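Presholm Repair Evenings - your questions answered

Do I need to book?

No, just turn up. Doors open at 6.30 and we take the last item in at 8, so that whoever is mending it isn't still there at bedtime. If you're bringing something large, like a sewing machine in its cabinet, do drop Nazma Gazi a line first and she'll keep a bench clear for you.

What can I bring?

Anything you can carry in by yourself, really. Lamps, radios, toasters, coats with broken zips, a chair with a wobble. We can't take microwaves or anything that runs on gas, I'm afraid, and we'd much sooner you emptied the crumbs out of the toaster before you set off!

Does it cost anything?

The mending is free and always has been. If your item needs a new part we'll tell you the price before we fit it, and you're very welcome to say no thank you and take it home as it was. There is a jar by the tea urn if you'd like to put something in it.
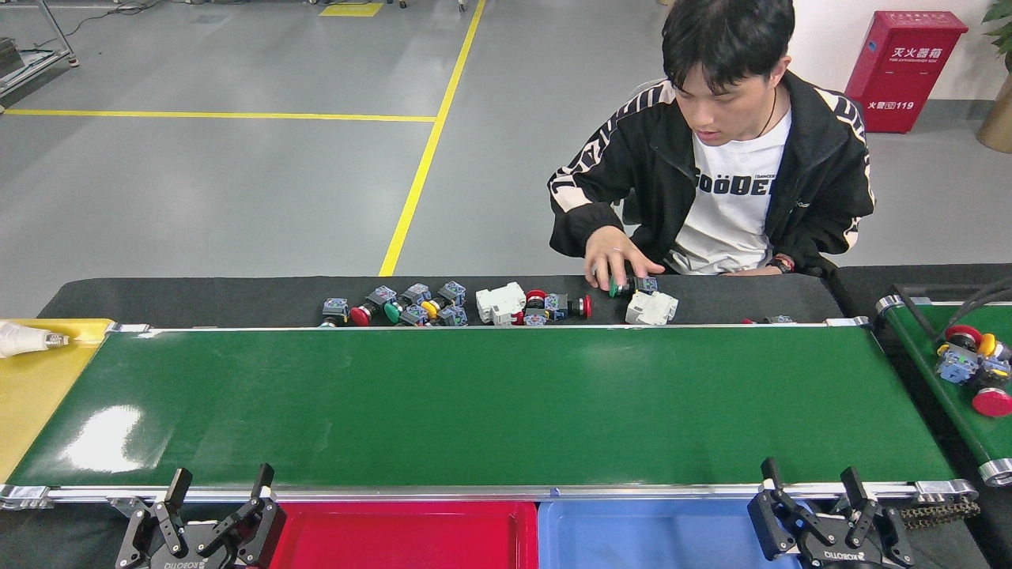 Can I leave my item and come back for it?

We do ask you to stay, partly for lack of shelves but mostly for the company. Plenty of people find they rather like seeing the inside of their own kettle, and Rajitha Weerasinghe will happily hand you a screwdriver if you show the slightest interest.

What if you can't fix it?

Then we'll say so, and tell you where it might go next. Abeysekara on the high street still does watches and clocks, and the recycling centre takes small electricals 365 days a year.

I'd like to help. Do I have to be an expert?

Goodness, no. We have 28 people on the list and I'd say a good half of them learned here. Malsha Bhattacharjee looks after newcomers and usually starts them off on plugs and fuses - come along in October, when the evenings start up again after the summer, and ask for her at the door.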